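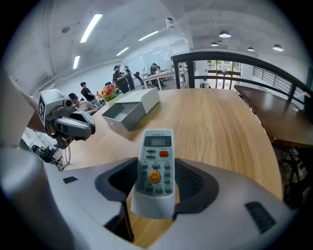 *La télécommande du climatiseur et la boîte Litel, tiroir ouvert.*

J'ai acheté la boîte à tiroir Litel en janvier pour ranger la télécommande du bureau, qu'on cherchait souvent. Carton blanc, tiroir gris, montage sans outil. Le tiroir coulisse bien, mais il n'a pas de butée et sort complètement si on tire fort.
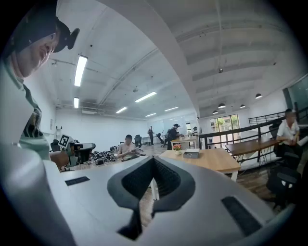
Une fixation murale aurait coûté moins cher. Je n'en voulais pas : le climatiseur est posé en hauteur, la pièce est grande, et on le règle plus volontiers depuis la table.
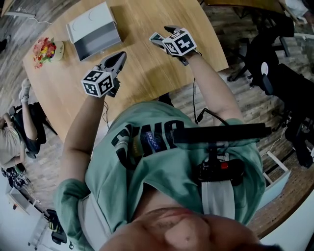
Le carton marque vite aux angles. Shigeru Nishimura a la même depuis 37 semaines et a déjà recollé un coin. Pour des stylos ou des piles, ça suffit. Pour du lourd, voir plutôt le modèle Trodport. 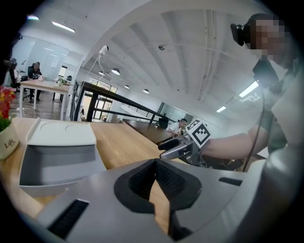
*Côté fleurs, le pot blanc « Life ».*

Note : correct, sans plus. Je la garde.

Sabina Sýkora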